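Questions about the taped table, answered

I keep getting the same handful of messages about marking out a work table in squares, so I've put them all on one page. Most of them are about painter's tape. A few are about dish racks, which surprised me until I remembered how often I go on about dish racks.

What's the grid for?

Finding things, and putting them back where they came from. I set up a practice table at our Grorus workshop nights, where we go over everyday kitchen jobs like racking, stacking and clearing up, and I got tired of saying "no, a bit left, no, the other left." With squares on the table I can say second row, next to the rack, and everyone's looking at the same spot. Home cooks have borrowed the idea for their craft tables and laundry benches too, and I'm all for it!

What sort of tape do you use?

Blue painter's tape, the ordinary stuff from the hardware store. It shows up beautifully against a tan or brown surface and it's easy to tear by hand. I did try a cream masking tape one July and spent the whole evening squinting at it.

Do the lines have to be straight?

Goodness, no. I used to fuss with a level and a metre ruler, and then I noticed the grid worked just as well when I did it by eye. My lines lean, a couple of them stop short, and the long one going across climbs a little as it heads to the right. As long as you can tell one square from its neighbour, you're fine.
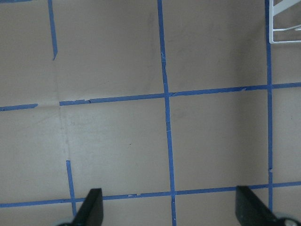

Felicja Tomaszewski
Workshop host and keeper of the tape

The torn ends are just how I like to work. If you want tidy corners, cut the tape with scissors and fold a tiny tab under at one end, so you've got something to grab when it's time to lift it. I know people who do this every time. I am full of admiration and I still tear mine.

How big should the squares be?

Go by the biggest thing you'll be putting down. Set your dish rack on the table, leave a bit of breathing room, and make your squares to suit. If you're only sorting cups and cutlery you can go smaller, but tiny squares get fussy fast, and you'll use a shocking amount of tape. Henryk Żak once marked out a whole dining table for sorting buttons and ended up with 100 squares. He ran out of buttons well before he ran out of table.

Should I cover the table first?

I would, especially if it's a good one. Brown paper is my favourite because it's cheap, it comes in big sheets and it gives the tape a nice plain background. Smooth it from the middle outwards and tape the edges down before you start on the grid. If you leave the edges loose the paper creeps, and then your squares creep with it, and you'll say a word you didn't mean to say in front of company.

Tape doesn't love coming off paper, mind you. It'll take a layer of brown fuzz along with it. I treat the paper and the tape as one thing and roll the whole lot up when it's had its day.

How long does it last?

That depends on what you're sliding across it! The spots where two strips cross get scuffed first, and the edges fray a bit wherever things are dragged. I patch the bad bits with a fresh piece over top. A grid that gets used a couple of evenings a week will see me through a season before I give up and start again.

Which dish rack do you recommend for a small table?

I don't have one brand to push on you. I like a white wire rack with a rectangular base and upright prongs, because it's light enough to move with one hand and you can see straight through it to the table. Check that it sits flat before you buy. Set it down in the shop and give a corner a poke, and never mind who's watching.

Where should the rack go?

Toward the back and off to one side, in a square of its own. I put mine at the right because I'm right-handed, but Fasil Woldegiorgis swaps it over for the left-handers and says it makes a world of difference. Keep the squares in front of it clear so there's somewhere to set a cup down on the way past.

Why plastic cups?

They bounce. I brought in my nice Szulc tumblers for the very first session and took home fewer than I came with. A pale blue plastic cup is easy to spot on brown paper, and it weighs next to nothing. Hold it down near the base if you want to keep your fingers away from the rim - my mother was very strict on that one, and I've turned out the same.

And the chargers, cables and little tools?

They get a separate surface, off the paper. Mine is white, and I'll admit it's a jumble of adapter, cords and hex keys with the coloured tips. I can live with a jumble so long as it stays on its own side of the line.

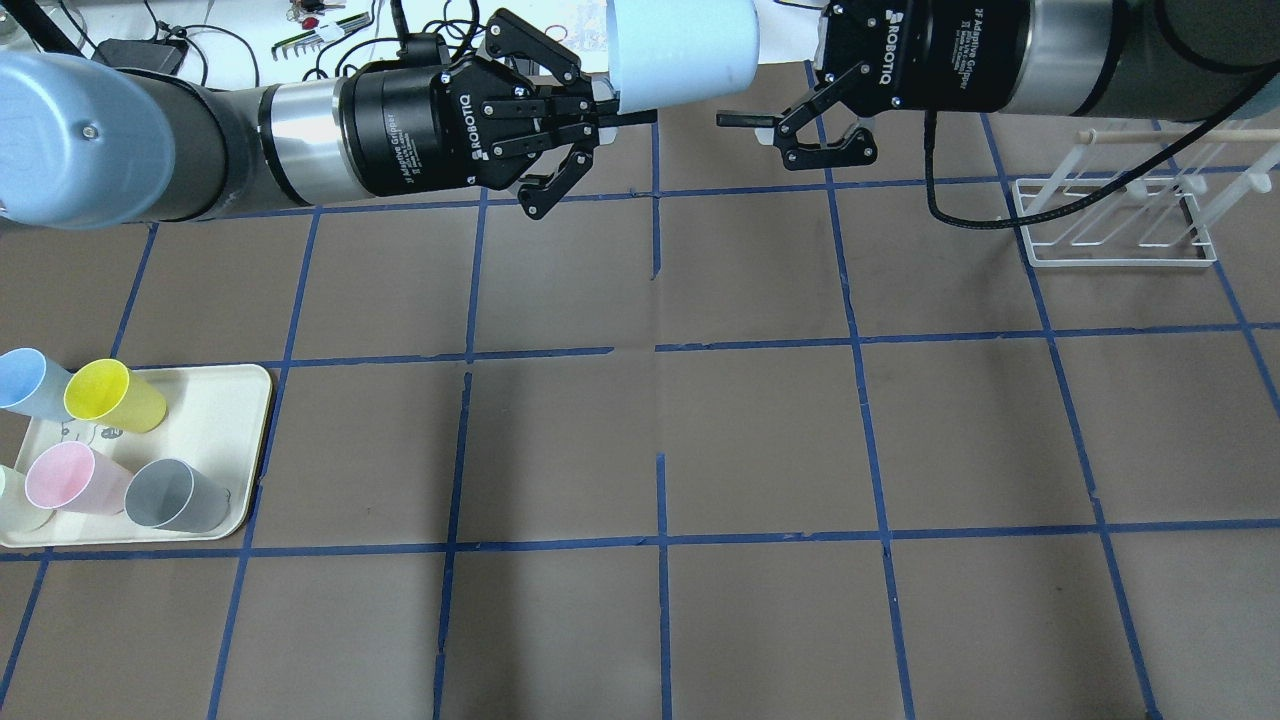
Can I leave the tape on a bare table?

Not for long. Check the label on the roll, and go by the shorter time if your table sits in the sun. When you lift it, pull slowly and keep the tape low and folded back on itself. For any stickiness left behind, I use a soft cloth with warm water and a drop of dish soap, then dry it off right away. Test a hidden spot first if the finish is old or you're fond of it.

Can children help with this?

Please let them! Tearing tape is half the fun. Give each kid a square to look after and call out what goes where. Stanisława Bielecka plays it with her grandkids as a kind of bingo, with spoons, and apparently the rules change whenever the youngest is losing.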